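Vonaneo Device Care Guide
Section 6: Fitting, Removing and Storing Protective Cases

Revision of May 11, 2020. Replaces the November edition.

6.1 Purpose

This section applies to all handheld phones issued to staff at the Collado and Greltska offices. It sets out the approved method for removing a protective case, cleaning the phone and the case, and returning the two to service. Read the whole section before handling a phone for the first time.

6.2 Before you begin

Choose a flat, stable surface with enough room to lay out each phone and each case separately. Keep food and drinks off the surface. You will need the following:

Two dry, lint-free cloths
One soft brush, dry
The asset sheet for each phone (Form 115)
A storage tray for cases not in use

Note: Cases are not interchangeable between models. Compare the camera openings and the side button openings of the case with those of the phone before fitting. Color is not a guide to size.

6.3 Removing a case

1. Lock the phone and turn the screen off. Disconnect any charging cable.
2. Lay the phone face up and check the screen for cracks. If you find one, stop and go to 6.6.
3. Hold the phone by its long sides. Keep your fingers away from the side buttons.
4. Ease one corner of the case outward until the corner of the phone is free.
5. Free the second corner on the same short side, then slide the phone out along its length.
6. Place the phone on a clean cloth and set the case down beside it.

Caution: Do not pry at a case with a knife, a screwdriver or any metal tool. Do not pull on the rim beside the camera openings, where the material is thinnest.

6.4 Cleaning

1. Brush the inside of the case, working from the center toward the rim. Pay attention to the corners.
2. Wipe the screen and the back of the phone with a dry cloth. Use a second cloth for the camera lenses.
3. If marks remain inside the case, wash it by hand in lukewarm water with mild soap. Leave it to dry in open air for 12 hours.

Caution: Never refit a damp case. Never use bleach or solvent on a colored case.

6.5 Refitting

1. Turn the phone so that its camera matches the camera openings in the case.
2. Seat the camera side first, then press the remaining corners into place.
3. Run a finger around the rim. It should lie flat against the phone on all four sides.
4. Press each side button once to confirm that it moves freely.

Phones and cases on the work surface
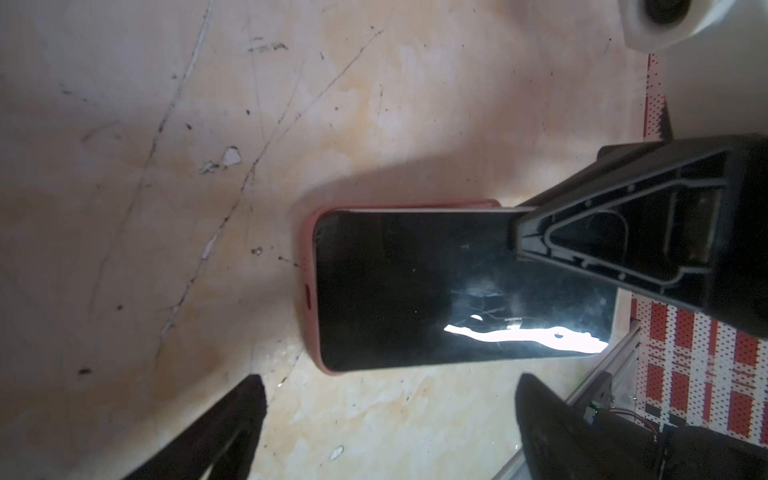
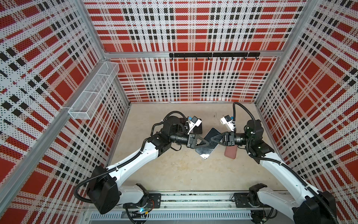
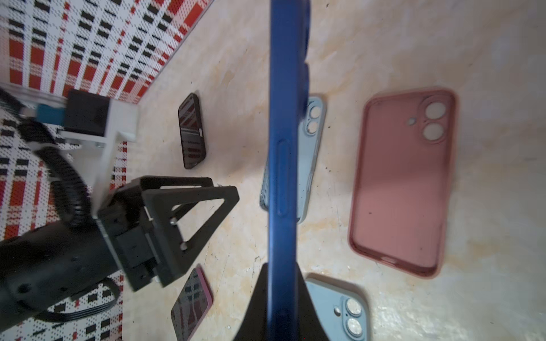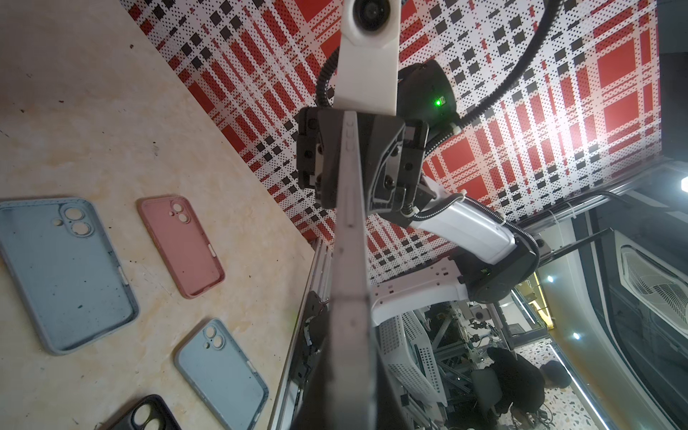 6.6 Damaged items

Withdraw any case with a split corner, a stretched rim or a blocked opening. Write the asset number on a Nama return label, attach the label to the case and place it in the returns tray. A phone with a cracked screen must be taken out of use the same day. Do not fit a case over a cracked screen to keep the phone in service.

Enter each withdrawal on Form 115. Replacement cases may be ordered from the supply desk at extension 1345. State the phone model and the office when ordering.

6.7 Storage

Store spare cases flat, with the open side up, in a single layer. Stacked cases may lose their shape. Phones in storage must be switched off and kept in their cases. Return both cloths to the laundry bin after use, and file the completed asset sheets before leaving the work area.

For battery care and charging, see Section 7.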